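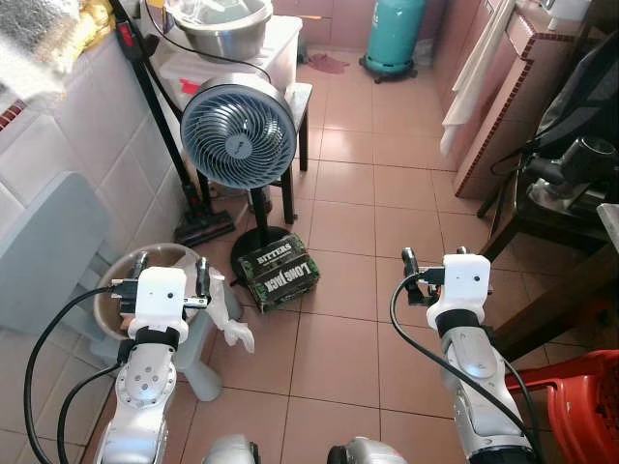 Bunden Clinic Treatment Table, 2-Section

Height adjustable treatment table for outpatient PT, sports rehab and home visits practices that have outgrown a folding table. Hand crank or foot pedal, your pick at checkout.

In stock: gray, navy. Black is backordered, no date yet.

Specs
Top length: 80 in
Sections: 2 (head section tilts up, body section stays flat)
Face opening: yes, plug included
Foam: firm, double layer
Casters: four, locking, retractable
Paper roll holder: included, head end
Warranty: frame 100 months, foam and cover one year

Why therapists pick it
Goes low enough for wheelchair transfers. Goes high enough that you're not bent over doing manual work all afternoon. Corners are rounded, so no more bruised hips squeezing past in a small room. Cover wipes down with normal clinic disinfectant, just don't use bleach straight out of the bottle, it will crack the vinyl and thats not a warranty claim.

Crank or pedal?
Crank is cheaper and there's less to service. Pedal leaves your hands free, better if you have patients who need steadying while the table moves. The pedal version plugs into a regular wall outlet. You can't convert one to the other later, we get asked this a lot.

Assembly
Ships in two boxes. Legs bolt on, wrench in the box. Two people please, the top is heavy. Check that both boxes arrived before you sign, freight drivers are in a hurry too.

Shipping
Flat $125 curbside, lower 48. Inside delivery is extra, call for a quote. Orders over $2000 ship free curbside, so if you need stools or bolsters put them on the same order.

Goes with
Lévesque rolling stool, matching colors
Navow bolster set (full round, half round, wedge)
Lirkovora mobilization belt, long

Customer note
"Have two of these in our Monday-to-Friday rooms and one in the gym. Crank got stiff on one, they mailed the part, ten minute fix. Wish the face plug fit tigher." Sandro Amato, PT

Returns
30 days, unused, original boxes. You pay freight back. Opened bolsters can't come back.

Questions
Ask for Daichi Kinoshita in clinic sales, or use the contact form. Have your room measurements handy. School and multi-site pricing is by quote only, not listed here.

Page updated Friday, February 26, 2021. Colors on screen may be a little off, ask for a swatch card.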